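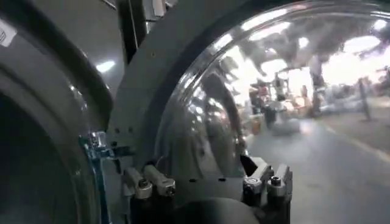 What does a sleep score measure? Mostly how long you held still and what your pulse did in the meantime, mixed together by a formula the company keeps to itself.

I bring it up after a winter of being graded. In December I bought a Clostora, a ring that sits on your finger all night and in the morning gives you a number out of 100. I had slept without supervision for my entire life up to that point, with mixed results. I was tired, in the way most grown people with a job and a phone are tired, and I wanted somebody to tell me why. The ring seemed cheaper than finding out.

My first score was 42.

I had felt fine until I saw it. I'd gotten up, fed the cat, and stood at the window thinking it was a pretty decent morning. Then I opened the app and learned that I was a wreck. By lunch I had a headache. By three in the afternoon I was telling a coworker, in the voice people use for bad biopsy results, that I'd had a 42. She asked out of what. I think she was hoping I'd say 45.

There's a real question buried in all this about who gets to say how you feel. For most of history it was you. You woke up, you took a look around inside, and you reported back. It was a crude system, but the instrument was already installed and it never needed to be charged. Now a lot of us check the app first and then feel however it says. I've caught myself lying in bed with my eyes open, perfectly comfortable, waiting for the thing to sync so I could find out whether I was rested.

The ring divides the night into stages and colors them in. Deep sleep is navy blue, light sleep is a sort of denim, and being awake is orange, the color of traffic cones. It makes a handsome chart. The trouble is that sleep stages are properly read from the brain, with wires glued to the scalp in a lab, and the ring is on my finger, which is a long way from the brain even on a good day. It looks at pulse and movement and temperature and then takes a stab at it. One night it gave me credit for a lovely stretch of deep sleep during which I was on the couch watching a documentary on canals. I don't blame the ring. It was a very slow documentary.

The people who sell these things know all this, and somewhere in the terms you clicked past they'll say so. The ring is a wellness product. It isn't meant to diagnose anything. That's a nice arrangement for them. On the box it knows you better than you know yourself, and in the small print it's jewelry.

And the number never comes alone. Once the app has decided you're sleeping badly, it would like to help. Mine recommended the Tresura, a mattress pad that runs cool water under you all night, and a lavender pillow mist called Magesa, which smells like a gift shop. I bought the mist. I'm not made of stone. I sprayed it on the pillow for two weeks, and my scores went up by 5 points, and I was thrilled, and then it occurred to me that during those two weeks I'd also stopped drinking coffee after dinner. I'd love to give lavender the credit. It has better packaging than going without coffee.

Nobody makes any money from the coffee thing, and I think you can draw a fairly straight line from there to what gets advertised. The advice that holds up is dull and mostly free. Get up at the same time. Get some daylight in the morning. Keep the room dark and cool. Go easy on the wine. Your grandmother could have told you all that, and she wouldn't have asked for your email address. But dull advice can't be upgraded next year with a slimmer battery, so we get the ring.

The part that really got under my skin was the bedtime anxiety. I used to go to bed because the day was over. With the ring on, I went to bed to perform. I'd lie there thinking that it was already eleven, and that if I dropped off this minute I could still pull a decent score, and that thinking about it was probably raising my heart rate, and that the ring was surely writing that down. There's a word for this now, orthosomnia, which is when you chase perfect sleep so hard that you stop sleeping. I was pleased to learn there was a word. I read up on it until one in the morning.

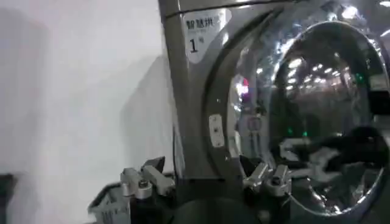
Should you throw the tracker out? Keep it if the numbers help you change a habit, and put it in a drawer if they mostly make you worry.

I know people in the first group and I don't want to sneer at them. A neighbor of mine in Ernivville works rotating shifts and had honestly lost track of what his body was doing from one week to the next. Seeing it laid out over a couple of months let him go to his manager and make a case for fewer flips between days and nights. Fine. That's a tool doing a job. He looked at the long trend and ignored any single morning, and he could tell you what he planned to do with the information before he collected it. I couldn't have told you that. My plan was to have the information and then feel bad.

I'd also say that if you snore like a truck, or wake up gasping, or keep nodding off at red lights, please don't spend the next six months comparing rings. Go see a doctor. There are real sleep disorders and real tests for them, and a good score from a wellness product is no reason to skip the test. A cheerful green checkmark can do more harm than my gloomy 42 if it lands on somebody who needed an appointment.

For the rest of us, who are just moderately tired and moderately suggestible, I'm less sure what the daily number is for. We don't do this with other parts of life. I've never finished a sandwich and waited for the app to tell me whether I'm full. (I've just typed that and I realize somebody is probably raising money for it right now.) Bodies wobble. Some nights are bad because there was a thunderstorm, or a birthday, or chili. A bad night is usually followed by a better one if you leave it alone, and leaving it alone is hard when it's been given a grade and a little frowning moon.

The frowning moon deserves its own complaint. Somebody sat in a meeting and decided that an adult who'd slept poorly should be greeted by a sad cartoon. Below the moon was a line of encouragement. "Tonight is another chance!" it said, and I have never wanted less to be spoken to by a finger.

So I ran my own study, with one participant and no funding. For two weeks I wore the ring but didn't look at the app, and each morning I wrote down on an index card how I felt, using words like "okay" and "bleh." Then I compared. On some days we agreed. On plenty of others the ring was proud of a night I'd marked down as bleh, or in mourning over one I'd thought was great. I can't prove from this that the ring was wrong. Maybe I was. But the whole point of sleeping well is to feel okay the next day, and on the matter of whether I felt okay, I'm inclined to take the word of the card.

I did learn something from the cards, for the record. The bleh days tended to follow evenings when I'd answered work email in bed. I'd have sworn I didn't do that often. The ring had no opinion on email. It had suggested a second spray of Magesa.

The ring is in the kitchen drawer these days with the takeout menus and the dead batteries. I kept the cool dark room and the morning walk, and I've cut off coffee at two. The email I'm still working on. The app, which I haven't gotten around to deleting, sends a note every so often to say that it misses me and that my sleep data has gaps. Last night's gap ran from eleven until the cat wanted breakfast.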